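28 April 2018
Gelatine sizing, batch 201

Carried on with the Honerdale cotton sheets that Lindiwe formed in March. They have been drying between boards since then and have flattened well apart from the corners. Set eight aside for sizing and left the remainder as waterleaf, as Ginette wants plain ones for the printing trial.

The point of this batch is to find out whether a weaker size is enough for pen work. The last lot took ink nicely but rattled like crisp packets and cracked when folded against the grain. I would sooner have a slightly soft sheet that folds.

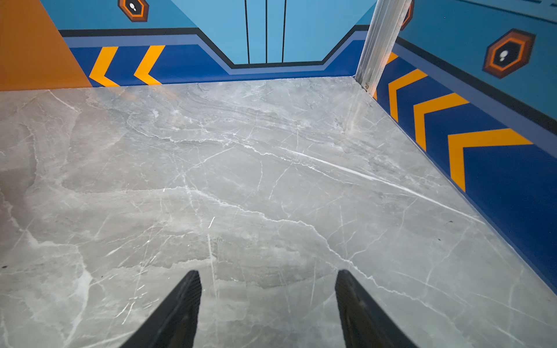 Making up the size

Zekach gelatine, the leaf kind, from the older box. Soaked it in cold water until it went limp, squeezed it out and put it into the warm water off the heat. About 11 grams to the litre, weaker than last time. Stirred slowly to keep the froth down. There was still a skin of small bubbles at the edge, which I took off with a strip of blotter.

No alum in this one. Lindiwe Chauke thinks we ought to run the same sheets with a pinch of alum for comparison and I agree, but it should be a separate batch with its own number, otherwise we shall end up arguing over which pile is which again.

Strained through muslin into the warm jug. The muslin had been rinsed in something scented and I could smell it on the size. Used it anyway. Please keep the muslin out of the general wash. A plain rinse in hot water is enough.

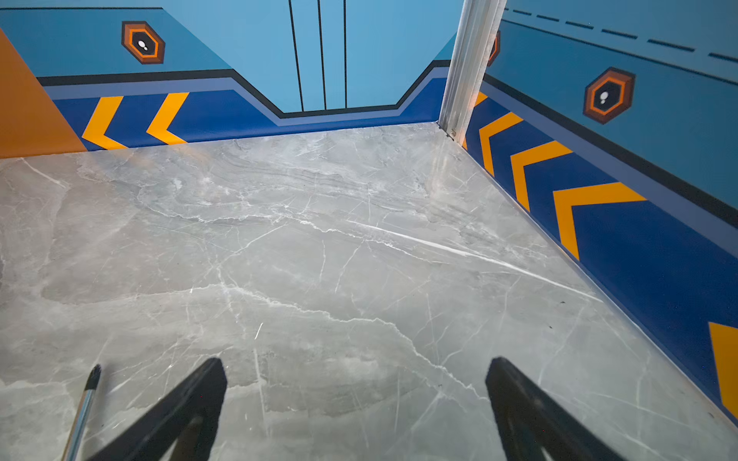

Temperature is the thing I still have trouble holding. The size starts to thicken at the sides well before the middle, and a sheet that goes in late comes out with a drag line across it. Standing the jug in a pan of hot water between sheets helped. The first sheets have a more even feel than the last ones, and the last one has a faint ridge near the deckle that I can find with a fingernail but can't see unless I hold it to the window.

Each sheet went in at a slant, long edge first, and was left under for six minutes. Two of them floated and had to be pushed down with the flat of the hand. The Kruger felts went on the press underneath and between. They are getting thin in the middle and gave a weaker squeeze there, so the centres took longer to dry.
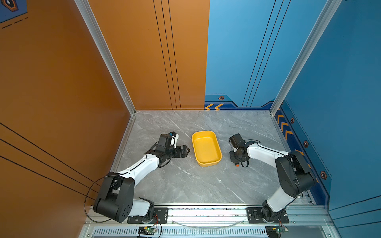
Sheet size is going to be the next question. Ginette Lebrun would like to go up to the larger mould for the Trama book, and our enamel dish won't take that without bending the corners. Bent corners hold size and dry shiny. A flat rectangular tray is what we need, the same sort of thing as the yellow plastic one in the photo, but measured against the large mould before anybody buys it. I would want a hand's width of room at one end so the sheet can be slid out and drained over the rim. Plastic will lose heat faster than the enamel, I should think, so the water bath has to be sorted out first.

Drying: hung over the cotton ropes in pairs, back to back. The window was open for the first part of the afternoon and then I shut it, as the ones nearest were curling ahead of the others. Turned them once. They came off slightly cockled and went under boards overnight with fresh blotters.

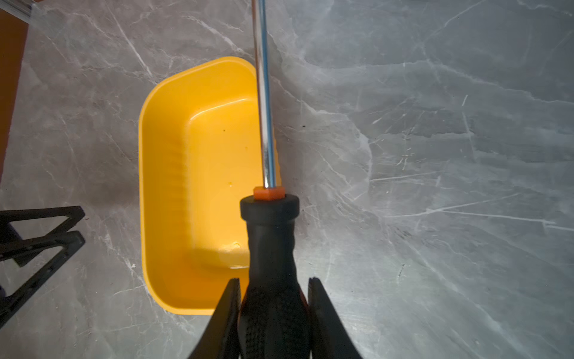
How long should they rest before anyone writes on them?
At least a fortnight under light weight. The size goes on hardening after the sheet feels dry, and a pen test done too early will feather and tell us very little.

I did put one drop of iron gall on an offcut, knowing this. It spread a bit on the felt side and hardly at all on the mould side. The offcut is pinned inside the cupboard door with the batch number in pencil. Leave it there so we can put a later drop next to it.

Fold test on the same offcut: no crack with the grain, a slight whitening against it. Better than last time.

To do
Order blotters, the heavy ones.
Cut the Kruger felts down and use the good ends for small work.
Ask Ginette for the final page size, with trim.
Alum batch, once Lindiwe is back.
Wash the jug properly. There is a ring of old size under the handle.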